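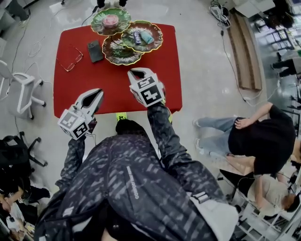 Hall hire and bookings for the new year

Hire rates for the Gosel Street hall go up on January 1. The main room will be $90 for a half day and $439 for a full weekend, Friday evening to Sunday night. The weekend rate includes the kitchen. Bookings already confirmed in writing before December 31, 2015 stay at the old price, even if the event itself is not until winter.

The bond remains at $100 and is returned within two weeks of the keys coming back. Please put your bank details on the form. Several bonds from spring are still sitting in our account for want of a BSB number.

Power has been the main cost this year. The old urn and the bar heaters in the main room were replaced in December, and the switchboard was upgraded at the same time by Urken Electrical. The double outlet beside the stage is now on its own circuit. Hirers with amplifiers or food warmers should use that one and leave the kitchen outlets for the kitchen.

The trestle tables have been moved from the back store to the cupboard under the stairs. They stack on their sides, legs facing the wall. Tablecloths are available at no charge but must be washed before they are returned. Please don't use staples or drawing pins on the tables. Clips are in the top drawer next to the sink.

Parking on the Rodis Lane side is closed until the footpath is finished. The council has not given us a date. There is room for cars on the grass behind the hall if the ground is dry, and the gate code is the same as for the front door.

The Falcão Room, at the rear, can be hired separately for meetings and small classes. It has its own entrance and toilet but no kitchen access. Regular groups wanting to keep their current time slot need to return the renewal form by the end of January, otherwise the slot goes to the waiting list.

Forms are in the rack inside the front door or can be posted out on request.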